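Filed under: Craft Corner > Tables, Tools & Workspaces
September, started by niilo_nieminen

Round table for a shared craft room, yes or no?

niilo_nieminen
Hi all! We finally got the keys to the back room at Cirnadholm and I am so excited I can hardly type. It's for our paper group (zines, cards, folded books, a bit of stamping) and we have to pick a main table this month. Everybody else wants a long rectangle. I want a big round one. I've been dreaming about a big round one for years! We'd have a printer living on it full time because we print templates as we go. Talk me into it or out of it, please. The room is 4 meters on the short side if that helps.

pulpfriction
Out of it, sorry. I love round tables for dinner. For paper you want a straight edge to square things against. Every time I've cut at a round table I've ended up with the mat hanging off the curve and my ruler poking my neighbor in the ribs.

miyuki_f
Into it!!! We switched at Lalton two years ago and I'd never go back. People talk to each other now. With the long table we had a "good end" and a "bad end" and the new folks always got the bad end (by the trash can, poor things). At a round one you can see what everyone is making, and somebody's always holding up a half-finished thing and asking whether the blue is too much. It's never too much, by the way.

Cutting does happen somewhere else, I'll give pulpfriction that. We have a narrow bench along the wall for it.

pulpfriction
So you need two tables. That was kind of my point.

miyuki_f
Ha, fair! But you'd want a cutting bench anyway. Standing height is so much kinder to your back.

Bram56
Does the printer have to be on the table? Ours is on a cart. It eats a whole seat otherwise, and the cord is always in somebody's way. I have rescued one mug of tea in mid-air and lost another.

niilo_nieminen
Ooh, the tea. Good point. I like having it where we're sitting, though, because half the fun is grabbing the page while it's still coming out and fighting over who folds it first. What finish did you go with, Miyuki? The one I've got my eye on is from Orkwood and comes in oak or white.

miyuki_f
White, white, white. You can spot a stray staple or a bit of tape in a second, and photos of finished work look lovely on it.

pulpfriction
White shows every smear of ink. And if it's shiny you get the ceiling lights right in your eyes. Go oak, matte.

kettle_and_glue
I'm with pulpfriction on glare, with Miyuki on the shape. We've got a matte gray round top, 103 cm across, and it's too small for more than three of us once the paper trimmer comes out. Whatever you buy, go a size bigger than you think. Also check if it fits through the door!! Ours came in on its side with nearly no room to spare, and I lost some skin off a knuckle.

Bram56
Seconding the door thing. Nakajima folding legs saved us there, the top went in flat against the wall and the legs went on inside.

niilo_nieminen
Measuring the door tonight. I'm still leaning round and white, and I think I can bring the others along if I promise them the cutting bench. The cord is the part I haven't solved. Floor outlet in the middle would be a dream, but the landlord said no so fast I didn't get to the end of the sentence.

miyuki_f
Printer placement took us a few tries and I have opinions! Start with it on the far side, across from wherever people come in and sit down first, so there's a big open stretch in front for paper to land on. Facing it inward is best, with the paper support at the back and the slot toward the middle of the table. Ours is a white one sitting right near the far edge like that, with a sheet lying flat in front of it, and the black cable goes off to the right along the rim, so the whole near side stays clear for hands and elbows. Bram, your tea would be safe on the near side, I promise. Niilo, post yours when it's set up, I want to see the room!
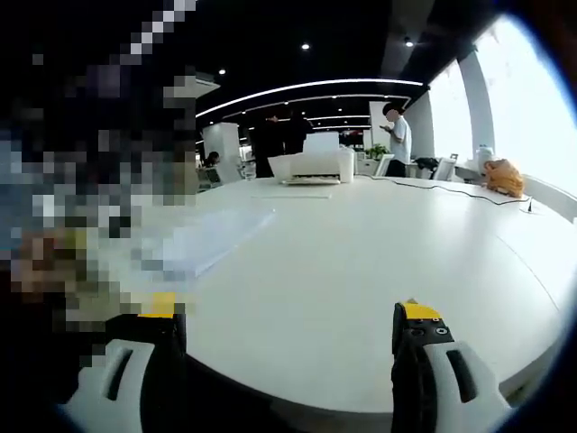
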